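Section 4. Preparing the Adapter Station for Visitors

This section applies to the two-arm station used at the Plendari open day. It is addressed to station hosts and replaces the sheet dated 06/12/2023. Hosts who have not run the Lundgren demonstration before must read Section 3 first.

4.1 Before the doors open

1. Confirm that the station is in Hold and that the host key is in your possession.
2. Lay the power strip diagonally on the white tabletop, within reach of both arms. The strip is used as a work piece only. Do not connect it to a wall outlet.
3. Place the charging adapters according to the program selected for the session. Some programs begin with adapters in the strip, others with adapters loose on the table.
4. Lay the white cables clear of the strip. A cable may rest on the table in a loop, but it must not cross a row of sockets.
5. Select program 15 (short) or program 20 (full) on the Clutine panel.

CAUTION: Keep hands outside the enclosure whenever the station is not in Hold. An arm that is standing still may move without a signal.

4.2 During the demonstration

6. Ask visitors to stand behind the floor line, then release Hold.
7. Announce each program before it starts. Visitors may ask for either program to be repeated.
8. If an adapter falls or comes to rest on its side, return the station to Hold before reaching in. Set the adapter upright and resume from the panel.

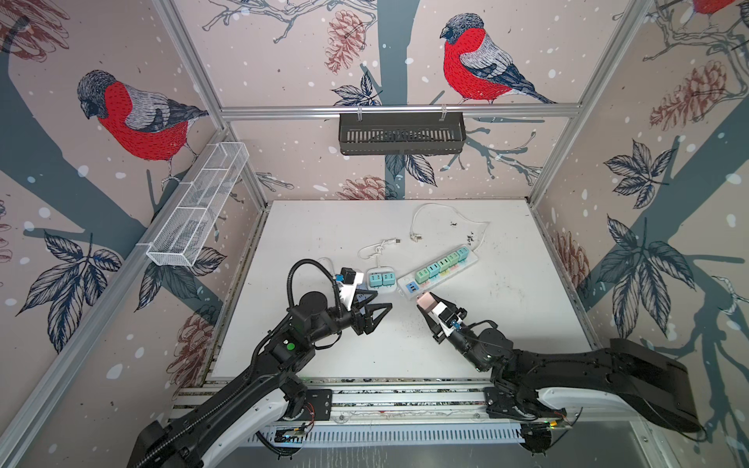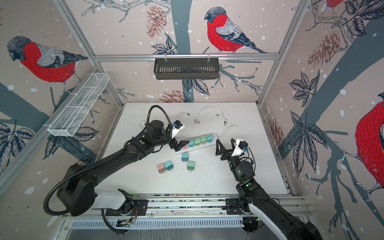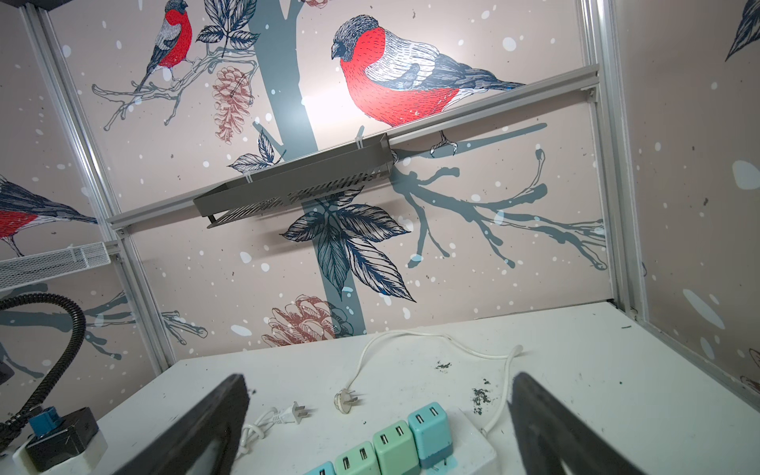 Figure 4-1. Adapter station with power strip and charging adapters. The third view is from the wrist camera.

NOTE: The wrist view may be shown to visitors on the side monitor. Choose View, then Wrist. The monitor does not affect the running program.

NOTE: The baskets on the enclosure are not part of either program. Do not store tools or spare adapters in them while visitors are present.

4.3 Between groups

9. Return the station to Hold and wait for the panel to show code 66.
10. Wipe the tabletop with a dry cloth. Do not use spray cleaner near the rail or the grippers.
11. Check the metal prongs of each adapter. Remove any adapter with a bent prong and enter it in the Jomby log under station number 2498.
12. Reset the strip and adapters as described in 4.1.

CAUTION: Do not pull on the cable conduit to move an arm. If an arm has stopped in a position that blocks the strip, use the Park command.

4.4 Questions and faults

Questions about the programs should be referred to Ľubica Ondrejka, demonstration lead. If the panel shows any code other than 66 after Hold, close the station to visitors and follow Section 7. The January training session covers the restart procedure. Hosts who have not attended it may not restart the station on their own.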